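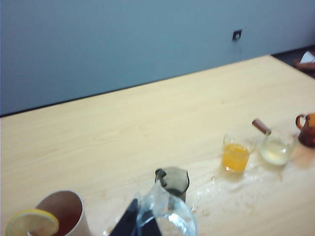

Are night trains really quicker?

Grown-ups who sell train tickets like to say that a night train "takes no time at all". You get into bed in one town, you wake up in another, and the hours in between don't count. Is that true? Let's check.

Take the sleeper from Munau to Trindville. It leaves late in the evening and goes 845 kilometres. The day train goes just as far, and it arrives sooner. So the night train is slower. It often has to wait in sidings while goods trains go past, and some nights it sits at Moroz for ages with the engine humming.

What the sellers mean is that you'd have been asleep anyway. Fair enough, if you do sleep. Plenty of people don't. The bunks are narrow, the doors bang, and somebody always wants the light on.

Next they say it saves money, as you don't pay for a hotel. Sometimes it does. A bunk on this train costs 168 euros in the summer. A seat in the daytime is a lot less. To find out which is cheaper you have to add the day ticket and the hotel together, and adverts don't usually do that sum for you. Try it yourself with a real trip and a pencil.

And is it kinder to the planet than flying? Mostly, yes. A train carries a lot of people and many trains run on electricity. But ask where the electricity comes from, and ask how full the train is. A half-empty train isn't doing as well as the poster says.

"I like sleepers, but I like them for the breakfast and the view," says Liudmyla Zinchenko, who used to check tickets on the line to Sidier. "Fast is the wrong word."

If you do go, ask for the top bunk. Keep your shoes where you can reach them.

We use cookies to remember your settings. Accept all | Manage choices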